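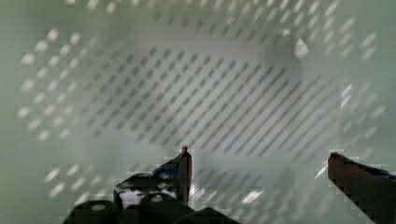 Visit to the Abera molding plant, Skallstead

The plant opens to visitors twice a year. I went on 10th March with a group of 12. Abera molds polypropylene kitchenware – bowls, baskets, strainers – and sells most of it unbranded to wholesalers.

Material handling

Pellets arrive by truck and are blown into silos behind the main hall. Polypropylene takes up very little moisture, so it goes to the presses undried. Colorant is added at the hopper by a screw feeder, which is checked by weight at the start of each shift. Regrind from runners goes back in at a fixed share, except for pale colors, where it shows as specks.

Molding hall

Six presses were running, the largest rated at 300 tons. Perforated parts are harder than they look. Each hole is formed by a steel pin or blade in the tool, and the melt has to split and rejoin around every one of them. The joins are weld lines, and they are where a strainer cracks when it is dropped. Gate position and melt temperature matter more here than wall thickness.
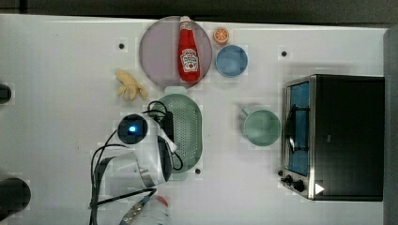

Brittany Perron asked whether more packing pressure would close the weld lines. Up to a point, was the reply, but it also raises flash around the pins, and trimming flash by hand costs more than the part.

Tool shop

The shop is small and well lit. Worn pins are replaced singly, without remaking the plate. Last December one tool was down for over six days waiting on a cooling insert from Catano, and the plant now keeps a spare.
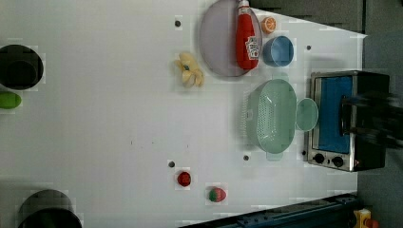
Green colander, large plate and ketchup bottle, from directly above.

Getting there

Park on the north side. Closed shoes are required, and ear plugs are handed out at the door.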